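Posterstead Household Textiles Vocabulary: README

Version 8. Released October 18, 2025. Maintained by the Dosum Language Archive. Contact for this release: Lucía Arrieta.

Summary

The Posterstead vocabulary is a collection of everyday words used by households to name cloth, clothing and the work of keeping both in order. It holds short written entries contributed by residents of Posterstead and Trakberg, together with notes on spelling and local use. The collection is intended for dictionary makers, teachers and local historians.

Contents

Entries are held in a plain text file, one to a line, with fields separated by tabs. The fields are headword, meaning, place of use, age band of the contributor, and remarks. A second file lists variant spellings. Words for bed linen form the largest section, followed by words for table linen and for shirts. Footwear is excluded.

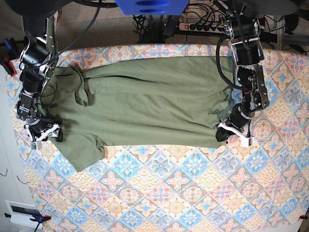
Shirt and tablecloth, two headwords with several local variants.

Collection

Contributors completed a paper form at home and returned it by post or by hand. Each form asked for up to 20 words and left space for an explanation in the contributor's own terms. Forms were transcribed at Dosum and checked against the originals by Majdi Bitar. Spelling was left as written, except where a word could not be read with confidence; such entries carry a query mark in the remarks field.

Pattern names

Names for printed and woven patterns are recorded separately from names for the cloth itself. Contributors often used one word for both, and the editors divided such entries only where the form made the sense clear. "Tile cloth" is one such case: in Trakberg it means any table covering printed in a diamond grid, as on the cloth under the green shirt, while in Posterstead it is kept for oilcloth with square checks. Both senses are given in full.
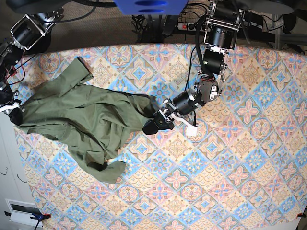

Condition words describe the state of a garment and not its kind. The forms supplied a large number of these, among them "scrumped", "ruckled" and "all of a heap", and the differences between them were not always explained. For the purposes of the file, "ruckled" is applied to cloth with many small creases, such as the olive-green shirt on the table, and "scrumped" to cloth that has been pressed tightly in the hand. Users should treat this division as editorial.

Known limitations

Older contributors are better represented than younger ones. Trakberg supplied fewer than 200 entries and comparisons between the two places should be made with care. The age band field is blank in 7 cases.
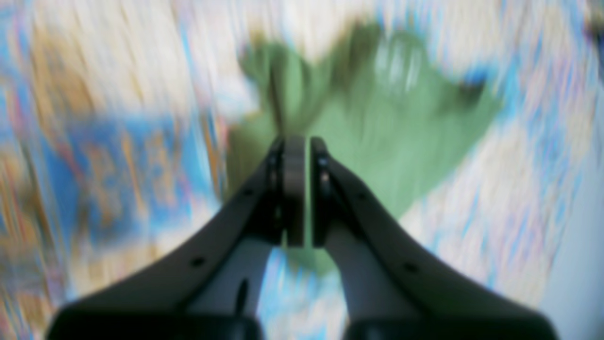

Remarks were written freely and vary a good deal in length. Some contain recollections of relatives or neighbours; personal names in these have been replaced by initials.

Terms of use

The files may be copied and adapted for teaching and research, provided that the Dosum Language Archive is credited. Corrections are reviewed each March. They should quote the headword and the version number.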